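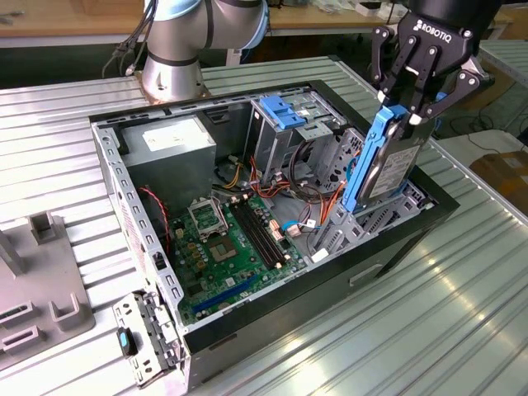
If I have to keep pulling the stick back at the last moment then what the arm learns from me is pulling back, so can we please agree what a good run is before I do any more. That was the first thing said, before the agenda was even up, and it was fair, so we took it first and the order below is not the order on the sheet.

Prondeo working group, tower strip and refit
Minutes, Jul 26, 2021
Ditcombe, upstairs room, Hallgrímsson people on the phone
Job 3239

Apologies: two, both on leave. Last minutes taken as read. One correction – "the cell was down all week" should say "down most of the week".

1. What counts as a good run

Long one. Two camps.

Camp one: anything that ends with the drive in the cage is a good run, wobbles and all, the wobbles are how a person does it. Camp two: wobbles are mostly the operator not being able to see down into the bay, nothing to do with the job, and we shouldn't be handing them on.

Hallgrímsson side with camp two, though they want the recoveries kept. A recovery meaning the caddy touches the wall of the cage, operator feels it (or sees it), backs off, lines up again, goes in. They find those useful. What they don't want is dithering in mid air.

Point made from the floor that you can't always tell dithering from thinking. Agreed, but you can tell on playback if you were the one doing it. So operator marks their own runs, same day, while they remember.

Agreed three marks: clean, recovered, bin. No fourth mark. Somebody asked for "clean-ish" and was told no.

Action: marking sheet to go on the clipboard by the cell. Cell team.

2. Drive into the cage

Main trouble is the angle. Caddy is held from the top with the fingers, tips down towards the bay, and if the grip is even slightly off you don't find out till the front corner meets the metal. By hand you'd let it swivel in your fingers. Gripper doesn't swivel.

Ideas:
– take the grip again if it looks off, and don't try and correct it on the way down. Agreed, put in the operator notes.
– softer pads on the fingers. Not yet. Would mean all the runs so far were done with different fingers and Hallgrímsson don't want the two sorts mixed.
– come down slower for the last bit. Speed scaling is already there on the Menine handset, people just arent using it. Reminder given.

Question whether the blue caddies are all the same. Supposed to be. One batch feels stiffer on the release. To be kept in a seperate tray until someone has checked them against the others.

Action: check stiff caddies. Stores.
Action: operator notes, new paragraph on regripping. Cell team.

3. Hand guiding or remote

Carried over from last time and probably will be again.

Hand guiding (taking hold of the arm and walking it through) is quicker to pick up, new starters get it in a morning. But your own arm and head are over the case, the cameras lose the bay half the time, and it's tiring for anything low down. Also people push the arm from wherever is comfy and it ends up in odd shapes with the elbow out.

Remote with the Menine is cleaner for the cameras. Worse for feel. Several operators said they are going by sound, listening for the caddy on the rail, and asked if the radio could be off during runs. Yes. Radio off during runs.

Proposal: hand guiding for the rough positions (above tray, above cage, clear of the cables) and remote for the insert itself. Hallgrímsson worried about the join, where one stops and the other starts. They would rather have it all remote for anything that gets used for training and keep hand guiding for setting up. After a lot of back and forth this was accepted, on trial until October. Not everyone happy. One person wished it noted that the optical bay is far easier by hand. Noted.

4. Cables

The power bundle. Runs over to the drive bays and gets in the way of everything. Each tower is a bit different as to where it lies once the panel is off.

Tie it back? Makes the runs nicer, makes them less like the towers that will really turn up. Hallgrímsson: leave it. Operators: groan. Compromise – leave it where it falls, but if a connector is sitting in the mouth of the cage the operator may move it with the arm as part of the run, and says so on the sheet. Nobody reaches in by hand while recording is on. This has been said before.

Short discussion on whether the second arm could hold the bundle aside. In principle yes. One operator can't drive both arms on the present handset, so it would be two operators talking to each other, or the second arm parked in a taught pose. Taught pose to be tried first, cheap to do.

Action: try parked pose for second arm, report back. Cell team.

5. Holding the case still

Towers shift when you press down, more so with the side panel off and the case on its side. On the ribbed table they creep along the ribs. Fixture helps in one direction only. A wedge was suggested, a rubber mat was suggested, mat ruled out because it hides the table marks that get used for lining up. Wedge to be made up.

Also – case should be put back to the same marks between runs only if the sheet says so. Half the point is that it moves around a bit. Someone has been putting it back very neatly every time, well meant, please stop.

Action: wedge. Workshop.

6. Length of sessions

Currently 90 minutes on the handset without a break. Too long, everyone agrees, quality drops off and you can see it in the playback. Wrists. Change over sooner, swap with the person doing the marking. No fixed time agreed, see how it goes, operators to say when they've had enough and not be heroes about it.

Request for a better chair at the remote station. The present one sinks. Site office has been asked before, will be asked again.

Action: chair. Site office.

7. Practice runs

At the moment new operators' first attempts are recorded along with everything else because recording comes on with the handset. Then someone has to go and weed them out. Can recording be a separate button? Prondeo software side say yes but not this version. Until then first morning's runs go in a folder marked practice and are left out of what gets sent over.

Hallgrímsson asked whether they could have the practice ones as well, out of interest. Felt to be a bit unfair on the operators. Only with the operator's say so.

8. Next tasks

Memory after drives, if the inserts settle down. Clips at the ends of the slots are fiddly and need one finger of the gripper used as a poker, no one has a good way of showing that yet. Suggestion to do it with a gripper held in the hand first, just to work out the movement, then repeat it on the remote. Worth a go.

Processor put off. No one wants to be the first to drop something on an open socket. The boards on the bench now have empty ones, which is fine for drive work, leave the socket alone.

9. AOB

– Cell door sticking again.
– Menine handsets to go back on charge at the end of the day, not in the drawer.
– Towers waiting to be done are stacked in the corridor and the cleaners have complained. To move under the bench by the end of the week.
– Hallgrímsson asked for the marking sheets as typed text and not photos of the clipboard. Grumbling, but yes.
– Could the minutes come out sooner. Will try.

Next meeting same room, time to be sent round once the leave chart is sorted. Parked pose and stiff caddies first on the agenda.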